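Are the Skuvedau figures worth collecting as a full set, or is this another line that dies after wave one?

Asked by Tsz-kin Choi, 16/01/2019
Category: Toys and Collectibles > Action Figures

My nephew got two Skuvedau figures for his birthday and now I'm the one who is hooked. The back of the card shows nine characters in the first series and says a cartoon and a comic are "coming soon." I've been burned by "coming soon" before. I bought into Stostberg back when they promised a show, and all we got was a trailer and a coloring book.

So before I spend real money:

1. Has anyone seen a single finished episode, or only the clips on the Cleson site?
2. Is the shape of the neck joint a known problem? One of ours flops forward.
3. A seller wants 594 for a sealed case and says the price will double once the show airs. That sounds like something a seller would say.

I don't need an investment. I just don't want to end up with half a team and no villain.

2 answers

Answer 1
score: 9

I'd pass on the case. I've watched a lot of toy lines launch with a "universe" attached and the pattern is pretty dull. The toys come first, the comic gets one or two issues, and the show is in development until people stop asking. Cleson may be different, but I haven't seen anything to say so. The clips on their site are the same 50 seconds cut three ways. If there were a finished episode they would be showing it to every parent with a phone.

Also look at how the series is packed. The villain, Shih, is the figure everybody wants, and he is short-packed. I opened a case with a friend in October and we got one of him and a pile of the sidekick with the shield. "Sealed case" does not mean "full set." Ask the seller for the pack list in writing. If he gets vague, you have your answer.

As for the neck, yes, it's common. Take the head off (warm it with a hair dryer first), put a thin coat of clear floor polish on the ball, let it dry overnight and put the head back. Do not use super glue, whatever the video tells you. I'd store them loose and upright too, since those blister trays press on the heads. Anything open and cheap is fine. You don't need the official "vault" with the logo on it, that's a plastic box with a markup.
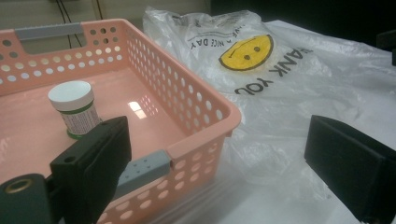
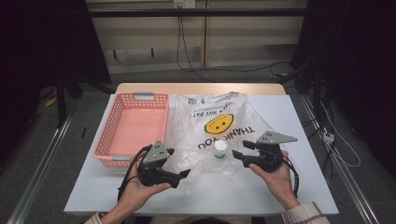 Pink plastic basket with gray handles

Buy the characters you like, one at a time, and wait on the rest. If the show is real there will be a second run of the toys and the prices will come down, not up. If it isn't real, same thing, only faster.

Comment from Tsz-kin Choi: Thanks. Asked him for the pack list. He said it was "standard assortment" and then stopped replying.

Comment from Ho-yin Tse: Floor polish worked on mine, but it took two coats.

Answer 2
score: 2

I think the answer above is a little too gloomy. My kids love these and have never once asked about a cartoon. They make up their own stories and Shih is a bus driver in most of them. The paint is decent and the little booklet in each pack has enough story to get going.

Don't know about the case price. Seems high to me but I only buy from the regular store. Ours has had the same three characters on the peg for weeks, so maybe that tells you something about how they're selling, or maybe they just restock badly.

Never had the neck problem.

Comment from Ho-yin Tse: Which three? If one is the shield guy then it's the same packing everywhere and I wouldn't read much into it.

Comment from Tsz-kin Choi: Still no episode that anyone can point to, then. I'll leave the question open in case somebody has one.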